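Week 2 notes: the site visit (and what I want you to take from it)

Right, so for those who missed the bus in July, and for those who were on it but spent the arvo hunting for coffee, I've written up my notes from our visit to the Marnirari open day. They'll be handy when you start your reports. I'm assuming you've done the reading on learning from demonstration, so I won't go over it again!

The session I kept wandering back to was the bathroom fittings one. People do the job by hand, with a hand-held gripper, and the recordings become training material.
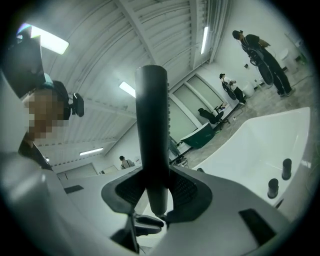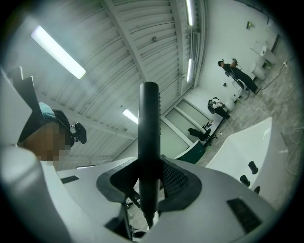
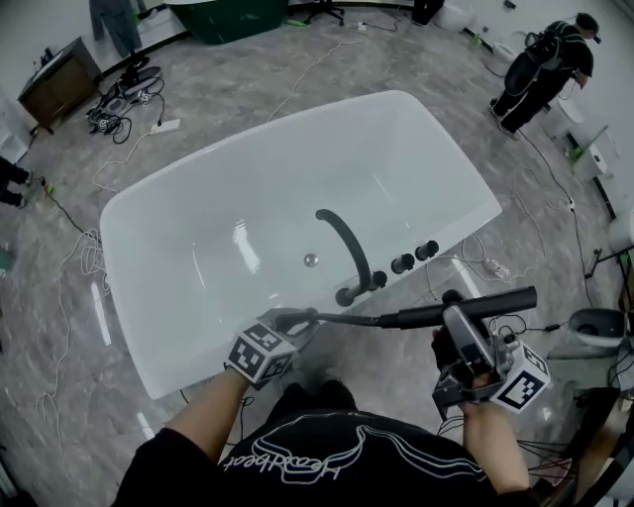
## Why bathrooms?

I asked exactly that. The answer was hoses. A rigid object goes where you put it, more or less, but a flexible shower hose has its own ideas, and a policy that's only ever trained on mugs and blocks falls over pretty quickly. The Marnirari crew call this set **Bogale**, and it stood at 3,097 demonstrations when we visited. Their target for the year was 3,000, so they were feeling fairly chuffed.

After cleaning, they'd thrown out 529 of them. I loved that they told us! Most were tracking dropouts, where the markers were hidden from the cameras for too long, and the rest were grasps that slipped and never got a proper retry.

## Things to chew on

- **Two hands.** One steadies, one grips. How would you record the steadying hand if it isn't holding a tool?
- **Viewpoint.** A camera on the gripper and a camera on the head give you very different pictures of one job. Which would you keep if the budget only covered one?
- **Operator habits.** Everyone develops their own favourite way of picking up a hose (I certainly would). Is that noise, or is it useful variety?

## For your report

Compare the Bogale approach with the teleoperated one in the Mornov paper. Two pages, your own diagrams please, and watch your units: the Clevska calibration sheet is in millimetres and the Mornov tables are in metres, which caught out half of last year's group.

Drop it in the tray outside my office by 4 pm on the due date.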